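Visit Report: Spring Open House at the Neltwood Teacher Learning Center

Submitted to the Office of Professional Learning by Elvia Tapia, Instructional Coach, Grades K–5

The Neltwood Teacher Learning Center held its spring open house on Saturday, May 1, 2021. Our district was invited to send one coach and one classroom teacher. Lajos Vass, who teaches fourth grade at Trukley Elementary, attended with me. This report covers the sessions we joined, the model classrooms, and the matters we believe should be taken up before summer planning begins.

Check-in took place in the main lobby at 8:30 a.m. Visitors were divided into groups of 20 and given a colored badge that set the order of their sessions. The Center's welcome address stated that 581 teachers had completed at least one of its courses, in person or online, during the current school year. A printed schedule was provided, although the room numbers for the afternoon had changed and were corrected by hand on a board near the stairs.

The first session dealt with the opening two weeks of school. The presenter argued that many teachers introduce too many routines at once and then spend October teaching them again. Her plan places arrival, lining up, and asking for help in the first three days. Pencil sharpening, classroom jobs, and library checkout are held until the second week. Participants received a blank planning grid and were given fifteen minutes to fill it in for their own grade. Mr. Vass completed his for fourth grade and has agreed to share it with the Trukley team.

The second session covered family communication. The Center recommends one short message per week, sent on the same day, in the same order each time: what students are learning, what they need to bring, and what is coming up. Several visitors asked how this could be done in schools where families speak many languages. The answer given was brief, and we would have liked more time on the subject. The Center offered to send its set of translated templates, which had not arrived when this report was written.

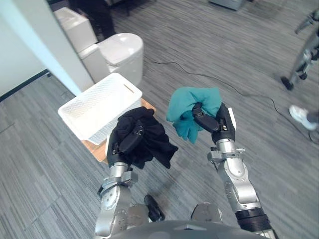

Following a lunch break, our group toured the model classrooms on the second floor. There are 4 of them, set up for kindergarten, second grade, fourth grade, and a middle school resource room. Each is furnished from an ordinary school supply budget. The kindergarten room was the most useful to us. Its centers are marked by low shelves, and the class library is sorted by topic, with the labels placed at a child's eye level. The guide noted that the Center allows $300 per room each year for replacement materials and publishes the list of what is bought.

The fourth grade room had been arranged for small-group math. The teacher's table faces the door, and students at the other tables work from a task board that changes every twenty minutes. Mr. Vass raised a concern about noise, as his own classroom is smaller and shares a folding wall with another. The guide suggested moving the game station to the hall side and using felt under the number cubes.

The last part of the day was given to a showing of Sketel, the lesson planning program used in the Center's courses. Teachers enter their standards and calendar, and the program fills in a draft pacing guide. It handled a snow day well by moving each lesson forward. It did less well with shared specials, and the art and music blocks had to be entered again for every week. A representative of Raudsepp, the publisher, said a correction was planned for December. We do not recommend a purchase before that time.

Parking was limited, and visitors who arrived after nine were sent to the church lot across the road. Future groups from the district should plan to share cars.

We request the following actions:

Place the two-week routine grid on the agenda for the August new teacher meeting.

Contact the Center again regarding the translated family message templates.

Allow two Trukley teachers to visit the fourth grade model classroom on a weekday, when it can be seen with students present.

Copies of the session handouts are kept in the coaching office and may be borrowed by any staff member.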